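Lesero Workshop Co-op
Kitchen Bench Cell: Maintenance Meeting
Minutes

Held: 14 Mar 2022, Grisstead site, upstairs meeting room
Present: bench operators, maintenance, software, stores (from item 3, having been told the wrong room)
Apologies: purchasing

1. Minutes of the previous meeting

Accepted with one correction. Under "gripper", the word "fine" is to be replaced by "not yet looked at".

2. Matters arising

The laminated shutdown procedure has been found. It was underneath the second laminated shutdown procedure, which was ordered to replace it. The two differ at step 5. Maintenance to decide which one is right and put the other in the bin, as distinct from the drawer.

The squeaky door remains squeaky. Carried forward.

3. Wrist cable routing

This took up most of the meeting. The long black cable on the arm still runs in a big arc to the bracket and clip on the gripper, and operators remain divided between those who consider the arc generous and those who consider it a skipping rope. At the last bench check it was lying over the small green bowl. Software asked whether the bowl could be moved. Maintenance asked whether the cable could be moved. Both proposals were felt to have merit.

Maintenance explained that the slack is there so the wrist can turn fully without pulling on the clip. The previous routing was tighter, looked very smart, and lasted two shifts. The present length stays, but a second clip is to be tried further down the arm to keep the loop off the bench when the gripper is low. Stores has clips. Stores believes it has clips.

The shorter cable that loops out from the connector block was also raised. It is to be left alone until the spare has arrived from Kuvier. Operators are reminded that the loop is not a handle.

Action: maintenance to fit the trial clip and run the full wrist rotation at slow speed, with a hand on the stop, before the cell goes back to normal work.

4. Gripper fingers

The fingers have now done some 2000 cycles since they were last off. Maintenance proposed taking them off for inspection at this point, and then at the same interval from now on. Agreed. The fasteners are to go back in with the torque driver and a fresh dab of threadlocker. The driver lives in the Nasr cabinet and has a label on it saying so, which has made no difference to where it is found.

Operators reported that small items sometimes slip at the fingertips, the toy strawberry being the chief offender. Maintenance will check the tips for wear and wipe them down with the approved cleaner. A suggestion that the strawberry be retired was not supported. It was pointed out that a cell which can only pick up cooperative objects would be of limited interest.

5. Wrist camera

The blue indicator comes on at power-up as expected. Software wished it minuted that the light means the unit has power and says nothing about whether the calibration is any good. Several people present had been working on the other theory.

Calibration is to be checked after any work on the wrist, including work described as "just a quick look". The check takes 40 minutes if the target board is where it should be. The board now has a hook.

Action: software to add the calibration check to the job sheet, ahead of the signature box.

6. Bench layout

Agreed that the layout be left as it stands for the clip trial: colander and bowl, plate with the ketchup bottle laid across it, toaster oven at the side with its door towards the arm. There was discussion of whether the ketchup cap should be taped. Stores recalled April of last year and spoke at some length in favour. Carried.

The oven is not to be plugged in during maintenance. It was asked whether anyone had ever plugged it in during maintenance. The chair moved on.

The black dots on the bench top are not to be scrubbed off, filled, or covered with a mug. Cleaning staff have been told. Operators have now also been told.

7. Spares

One connector block and one short cable are on order from Kuvier. Delivery has been promised, in the sense that an email was received. Purchasing to ring them. A spare set of fingers was thought to be in stores, and stores thought it was with maintenance. Both to look.

8. Any other business

The stool at the operator station has lost a foot and now rocks. Maintenance observed that it was not part of the cell. Operators observed that they were. Added to the job sheet.

9. Next meeting

First week of April, same room, which is the upstairs one. Trial clip results to be circulated beforehand on one page.

Meeting closed when the room was needed by somebody else.

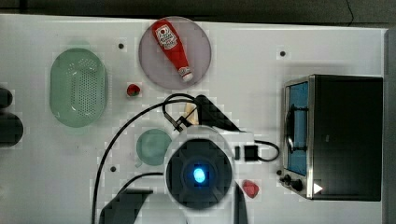

Page last changed: 14 Mar 2022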